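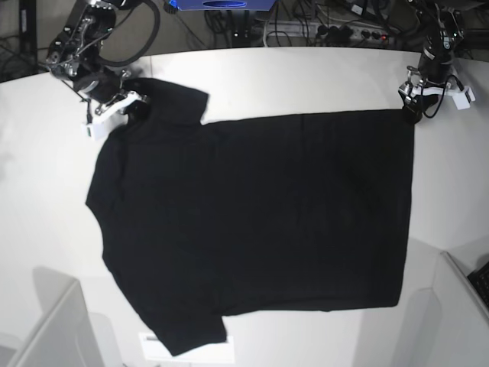 4. Folding a T-shirt the sideways way

I fold all my tees like this before they go in the Mornura drawer boxes, and once your hands know it you'll fly through a pile (I did the whole July holiday wash in one go!).

4.1 Clear a table and lay the shirt sideways, so the collar is at your left and the bottom hem at your right.

4.2 Take hold of the shoulder at the far side and pull the body straight. Smooth the big creases out with a flat hand – the faint ones can stay.

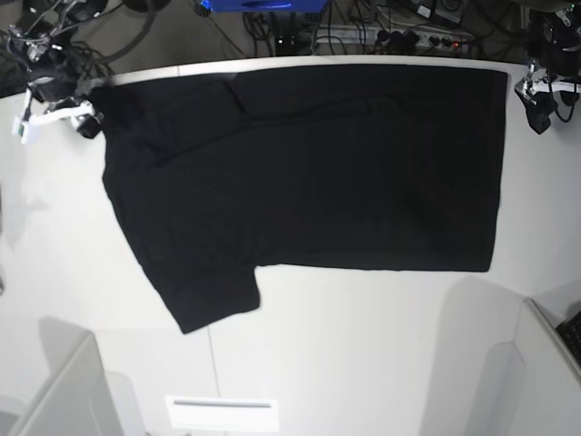 Fig. 6. Shirt laid sideways, hem to the right.

Note: if a sleeve hangs down at an angle, leave it for now. It gets tucked in at 4.4.

4.3 Bring the far long edge over to the middle, then the near one. Pinch the hem corners, don't grab a handful.

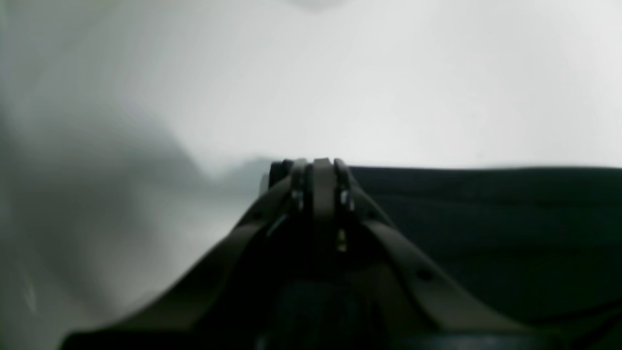

4.4 Turn each sleeve back on itself so nothing pokes past the edge, then fold hem to collar and in half again.

Caution: go easy on printed fronts. I put a sheet of tissue in first, a tip from Judit Veres, and mine haven't stuck together yet.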